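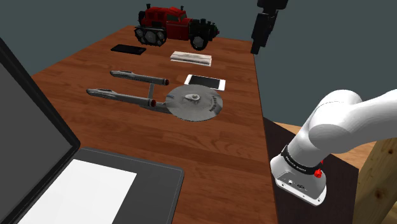 Danica Mikuš
Columnist

Home News Opinion Weather Local Archive

In January the river at Cosinham came over the lower road in the night, and by six in the morning it was in the kitchens of Mill Lane. I live on the hill, so my kitchen stayed dry. I say this first, so that the people from the lane do not think I am speaking in their place.

My subject is the visit that came afterwards. The minister arrived at 2 in the afternoon, when the water was still in the gardens. He stayed less than an hour. He wore good boots, he shook hands, and he promised that help would be fast. I believe that he meant it. But for his visit the police closed the bridge from Feswood, and the bridge from Feswood was the way by which the pumps had to come. They waited on the other side until the cars had left.

I grew up in another country, in a small town called Rakena, where we also had floods. There too the important people came to look. My father used to put on a clean shirt for them, and my mother was angry with him, because a clean shirt was at that time a rare thing in our house. So I know the wish to be seen by somebody from the capital. It is a real wish and I do not laugh at it. When your sofa is lying in the street, you want a person with power to stand next to it and be ashamed.

Still, I would ask that these visits come later. Let the minister come in the third week, when the reporters have gone and the smell has arrived. In the third week people are on the telephone with the insurer, and they are learning that the word "contents" does not include the floor. That would be a good moment for a question from a minister.

The council says that 323 homes were damaged. The first payment from the emergency fund is 100 pounds for each home. A larger grant, up to 3,000 pounds, can be requested, but the form asks for receipts of the things which were lost. I have helped a neighbour of my sister to fill in this form. She kept her receipts in the lower drawer of a cupboard, and the cupboard was in the water like everything else. We wrote "not available" many times, and we do not know yet how this answer will be read.

I work as a translator for Gramatar, a small office, and my days are full of official sentences. I notice that after a flood they all stand in the future. Funds will be released. Walls will be inspected. The flood wall at Mill Lane was also a sentence in the future, for as long as I have lived in the town.

My proposal is modest. Before any visit is announced, the ministry should ask the people who run the pumps if the road is free. And the form should accept a neighbour's signature where a receipt is missing. My sister's neighbour has a new appointment at the council next month, and I will go with her.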